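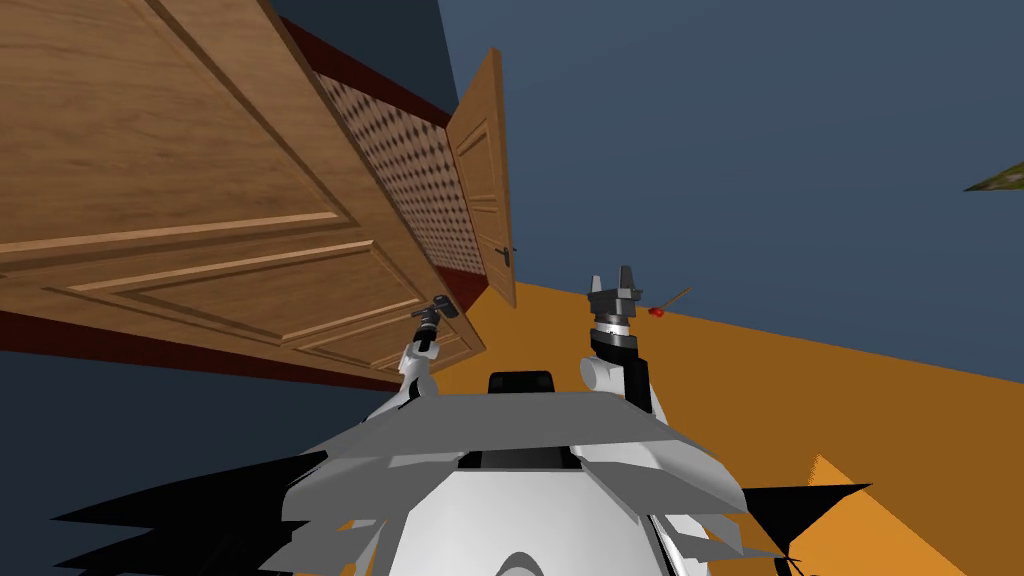
Cladora simulation pack for door tasks - worth paying for?
Posted by tolland_j in Simulation and Training

I'm on a small team working on door opening for a two-armed mobile robot. We have our own physics setup, but our door assets are bad. The handles are single blocks with no hinge resistance, and every door is the same flat slab. A policy that does well on ours falls over as soon as we change the handle.

I've been looking at the Cladora interior pack. The base license is 156 dollars a seat and the full one is 503. The listing says the full license adds handle variations, adjustable latch and hinge settings, and extra room layouts. We would need three seats, so the difference adds up.

What I'd like to know from people who have used it:
Do the handles behave well in contact, or do the fingers slide through them?
Is the wrist view usable for training, or is it mostly the gripper blocking everything?
Does the base license cover enough to get started?

We run parallel grippers on both arms. The trial only lets you load one room and doesn't include the wrist cameras, so I can't check the second point myself.

heltmont_user
We've had the full license since January and use it most days. Before that we used the Makris door set, which is cheaper but has only knobs.

Contact is good if you lower the time step. On the default setting we had fingers sinking into the lever when the arm pushed down hard. After we cut the step in half it stopped, at the cost of slower runs. Also check the friction value on your own finger pads. Ours was far too low and we blamed the pack for a week.

The wrist view takes some getting used to. Dark hardware against dark fingers is hard to read, and you lose most of the background once you are close.

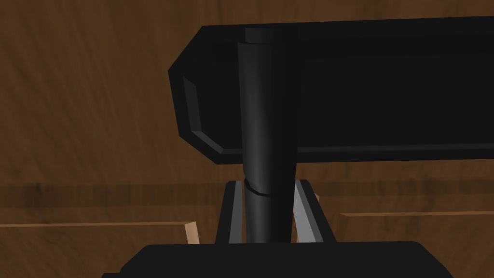

We got better results by feeding in both the wrist view and the head view and letting the policy sort out which one to use. With the wrist view alone, our success rate on levers stayed at 23 percent. With both it went to 90 on the same doors. That is our robot and our training setup, so don't expect the same figures.

One complaint: the door textures are all similar brown wood. If you plan to move to real hardware, add your own colors and finishes. The importer takes ordinary image files and it's an afternoon of work.

msands
base is fine to start. you can upgrade later and they take off what you already paid, at least they did for me. support is slow though, took them till the next Monday to answer a license key problem

pkr_lab
I'd go the other way from the reply before mine. The base license locks the hinge and latch settings, and those are what you said you were missing. You would get nicer looking doors with the same problem you have now.

If money is tight, buy one full seat and two base seats. Set up the doors on the full seat and export them. The base seats can load an exported scene and run it, they just can't edit it. We do this and it has worked through two updates.

Another thing to look at before you buy is how your robot loads into their rooms. The pack assumes the base is level when the scene starts. Our model came in with the wrong root orientation and the head view was badly tilted, with the floor running off at an angle.
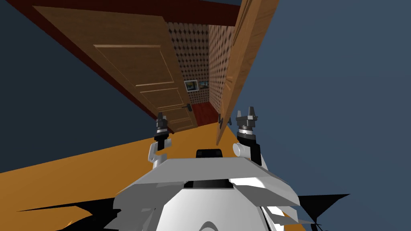

Check the root rotation in your robot file first, then the camera mount. Check them in that order, or you can end up with a camera offset that hides the real error and a robot that still won't drive straight. There is a "show axes" option under the scene menu that helps.

On layouts, the full license has more doors that lead into small rooms and short passages. Those were useful for us, as our robot kept catching an elbow on the way through. If you only care about the handle, you can skip them.

I haven't tried the Andov plugin that is supposed to randomize door weight. If anyone here has, I'd like to hear how it runs with more than one robot loaded.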